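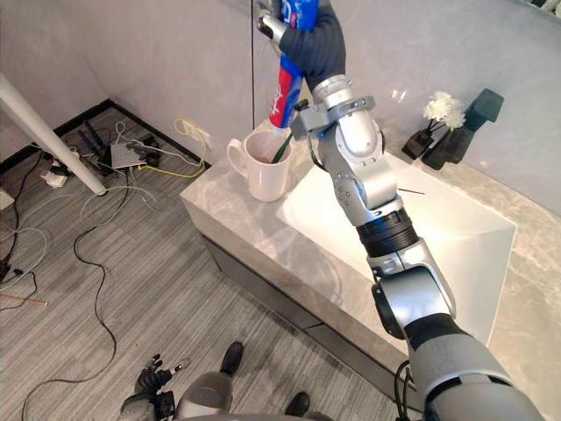

Re: Second-year budget, bathroom tasks and the hand question

From: Consuelo Robles
To: rig-planning list

Replying to the points in Tuesday's message, with the earlier text kept where I am answering it.

> We have the arms quote from Usero and it is higher than last time.
> Before I sign anything I would like to know what the list thinks
> about (a) a second pair of hands, (b) gloves as a consumable line,
> and (c) whether the vanity set counts as furniture or as test
> equipment. Finance will ask about (c) first.

On (a). I would buy one spare hand, right side only, and leave the left until next year. The right hand does the gripping in most of the bathroom tasks. Putting the toothpaste tube back in the mug is a fair case: the tube is held upright by its top half, cap down, over a mug that already has a toothbrush standing in it, and the opening left over is small. One hand does that job and the other hangs at the side. The log for the kitchen tasks looks different, but the kitchen is not in this budget.

The spare should be the same model as the fitted one. Sepúlveda offered us a cheaper three-finger unit and I can see the attraction, but it means a second set of calibration files, a second mounting bracket and a second training session for whoever is on shift. None of those appear on their quote.

> Doduver say lead time is 2 weeks for hands and "longer" for wrists.

"Longer" was nearly three months when we last needed one. If the choice is between a spare left hand and a spare wrist, take the wrist. I would put this in the main order and not in contingency, as contingency money can't be committed before August and the wait starts from the order date.

On (b). Yes, a separate line. The black fabric gloves are cheap singly and we have been hiding them under "sundries", where they now make up most of the heading. I suggest 25 for the year, all one size, ordered in a single batch. Mixed batches have given us different amounts of grip on printed plastic and on glazed ceramic, and then two weeks of trials can't be compared. Please write the batch number on the bag when it is opened.

> Is there a case for doing without gloves altogether?

Not at the sink. With the glove off we would need to price the finger pads instead, and the supplier only sells those as a full set. I have no objection to a trial with bare fingers on dry objects if someone wants to write it up.

On (c). Test equipment. The vanity unit, with its counter and recessed basin, was bought so that the arm would have a fixed height and a fixed edge to work against, and it has never been used for anything else. It is the same argument that was accepted for the door frame. The small items (mugs, brushes, tubes, vases, flowers) should go under props. I would ask for 44 pounds a month for props. That looks high for toothpaste until you include replacing ceramics.

Two things were missing from the draft.

First, power and network. The adapters and the router in the vanity corner are on the carpet by the skirting board, a yellow lead goes to the low wall socket, and a long black cable loops out over the floor on that side. The robot stands on that same carpet, close to the base of the unit. I want a wall-mounted cabinet, a fixed multiway outlet and covered trunking along the skirting. Hasex have quoted for this twice and both quotes have lapsed. It is a small sum next to the arms and it should go in this year, before any more furniture is moved into the room. Trunking fitted afterwards means lifting everything out again.

Second, the building. The wiring plan we hold is dated 1990 and shows fewer sockets than there are. Hasex will not give a fixed price against it. Allow half a day for a survey and have it done before the purchase order is raised, or the order will have to be amended.

> I was going to split the whole thing over two financial years.

I would split it as follows.

This year: survey, cabinet and trunking, one right hand, one wrist, gloves, props.

Next year: left hand, second vanity unit at a different counter height, and the arms if the Usero price holds.

The arms are the only large item that can wait. The elbow joints on the present pair are within their service hours, and the maintenance contract runs on regardless of whether we buy. Could you ask Usero how long their price is valid, and whether delivery is included? The last quote had it on a separate sheet.

One correction to the spreadsheet: row 12 has the wrist bracket and the wrist as one part. They are ordered separately and have separate part numbers. The bracket is in stock.

I can go through the figures with anyone who wants to, any afternoon except Tuesday.

Consuelo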